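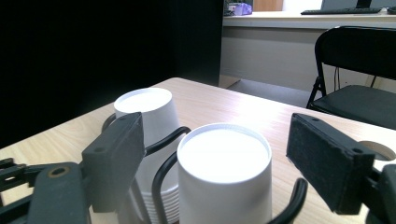
Paper cups make good practice pieces for a home-built gripper. They're cheap, they all match, and they show straight away when you're squeezing too hard. The tips below come from our shared workshop at Plullwood, where Wilfredo Dalisay and I have been putting together a pair of hand-held grippers on weeknights.

Pad the fingers first
Bare plastic slides on a waxed cup. We glued felt or foam to one pair of fingers and foam to another, and both hold well. Cut the pad a couple of millimetres oversize and trim it after the glue has set overnight. Foam frays along the top edge with use, so keep the offcuts.

Leave the screws reachable
Put the finger screws where a driver can get at them with the pads still on. You'll be taking the fingers off more often than you expect. A washer under each pivot stops the printed link from wearing into an oval.

Start with cups upside down
A cup standing on its rim has a wider footprint and is harder to tip over. Close on the side wall, halfway up, and stop as soon as the cup moves with the fingers. If the wall creases, back the grip off and use a fresh cup. A creased one will crease again in the same spot.

Hold the stacks upright
Tall stacks lean, and a leaning stack will spoil an afternoon. A base with wire guides fixes that. We use 4 mm drill holes for the wire legs - snug enough that they don't need glue.

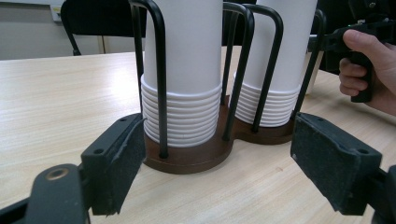
The two-stack cup holder, with foam pads on the nearer gripper.

Taking one from a stack
Cups pull apart more easily if you twist a little before lifting. Grip one cup only, clear of the rims below it. We bought 700 cups in June and have 600 left, so wastage isn't much of a worry.

Cables
Give the cables enough slack for the fingers to open fully, then tie them back along the arm. Check the ties before each session. Amna Hashmi uses hook-and-loop strips on hers and I've since changed over - they come off without snips and the colour doesn't matter.

Spare washers and pad material are in the grey drawer marked Gikell. Please write down what you take.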